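My printer driver saga, or how I lost a whole evening to a label printer

August 20, 2018

So I finally got the old Celter label printer talking to my laptop again, and I'm writing it all down now while I still remember which steps mattered. I know future me will be back on this page after the next big Windows update, muttering.

It started in July, when Windows did one of its overnight updates and the printer just vanished. Well, half vanished! It still showed up in Devices and Printers, but grayed out, with a second copy of itself underneath called "Celter (Copy 1)" that took every job I sent and did nothing with it. I unplugged it, plugged it back in, tried the other USB port, restarted. Now I had a Copy 2.

My first mistake was searching for the driver by model name and clicking the first thing that came up. That got me a "driver updater" called Dumance, which scanned my laptop for ten minutes and announced that I had 203 outdated drivers. I don't think I even own that much hardware. It wanted money to fix them, so off it went (and it left a toolbar behind, which took another half hour to get rid of). 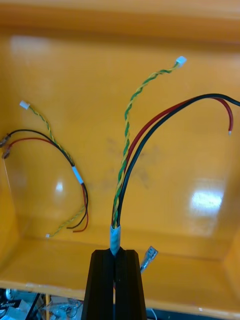

Tracey Penrose wrote in to say she had the very same scan result on two different laptops, down to the number, and that if you've run it you should check your startup programs too, as hers kept loading a tray icon for weeks after the uninstall.

Thanks Tracey, I went and looked and yep, there it was. Gone now.

Okay, so what worked. The trick is to clear out the old driver completely before you put a new one on. Deleting the printer from the list isn't enough, the driver package stays on the disk and Windows happily grabs it again. Unplug the printer, delete every copy of it, then open Print Server Properties (click any printer and it appears along the top), go to the Drivers tab, pick the Celter entry and choose Remove. When it asks, say you want to remove the driver and the driver package. If it complains that the driver is in use, restart the print spooler from Services and try again right away. I had to do that twice.

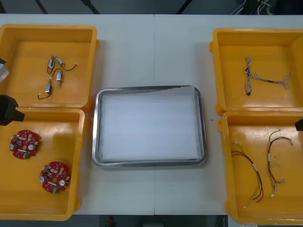
Four yellow bins and a steel tray on the worktable.

After that I downloaded the full package from the manufacturer's support page, the 528 MB one. There's a smaller "basic" download, and I tried that first, but it left out the label size settings and everything printed on an imaginary sheet of letter paper. Run the installer with the printer still unplugged and wait until it tells you to connect the cable. I jumped the gun the first time and got, you guessed it, Copy 1.

Last thing, the port. Mine had landed on LPT1 for some reason, so right click, Printer properties, Ports, and tick the USB one. The test label popped out about a second later and I may have cheered.

Reda Samir tells me the same steps fixed a Sowerby receipt printer on Windows 7, except the Drivers tab is hiding in a slightly different spot. I haven't tried it on anything but Windows 10, so if you do, leave me a comment and I'll add it to the post.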